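Chores Corner – can the machines do it yet?

Short one this month, I'm writing between the dentist and the school run, so forgive the state of it.

Question from Darcy Baxter, who has been reading this newsletter long enough to be tired of my optimism: "When does a robot change the batteries in my remote?" Good question. Annoying question. I've spent most of December on it.

Short answer – not yet. Longer answer, sort of, on a good day, with the right remote and nobody's cat in the room.

Think about what the job is. Pick the thing up. Turn it over. Find the latch. Push and slide, or push and lift, depending on who made it. Put the cover somewhere you'll find it again. Old cells out, new ones in, each facing the right way. Cover back on till it clicks. My nephew could do it at six. A machine has to get every one of those right in a row, and the last step is the one that kills it.

Haruto Tsuji at Fesison sent me his numbers, which was brave of him. 719 tries at the full swap, start to finish. 78 clean ones. He says most of the misses are at the cover – goes on crooked, pops off, or the arm presses so hard the whole remote skids away. Spring end is the other trouble spot. You have to push the cell against the spring while you tip it in, and a two-finger grip is lousy at doing both.
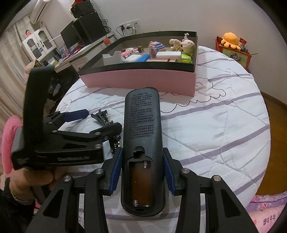
Two hands help a lot. One to hold the body still, one to do the fiddling. Obvious to anybody with thumbs, but plenty of the home arms being shown off right now come with just the one, and then somebody off to the side is steadying the remote for it. Watch for that in the demo videos. Seriously, watch the edges.

Inês Garcia over at Mota is less gloomy than I am. Her view is that remotes are teh wrong test and we should look at laundry and dishes, where a sloppy result is still a result. A badly folded towel is a towel. A battery in backwards is nothing. Fair point, and her towel arm is down to 2 minutes a towel, from 15 last spring. I'd still beat it. Not by as much as I'd like.

Shop floor is further along, as usual. Same part, same spot, same light all day. Sreekumar Pinto has had a Jerka cell loading batteries into handsets since the summer and he barely looks at it anymore. But his handsets arrive in a tray, all facing one way. Mine arrives from between the couch cushions.

So, Darcy, keep your thumbs. Ask me again next winter.

Next issue: window cleaning, and Lourenço Correia on why he sent his Detness back. Send me you're own chore questions before then, the weirder ones get answered first.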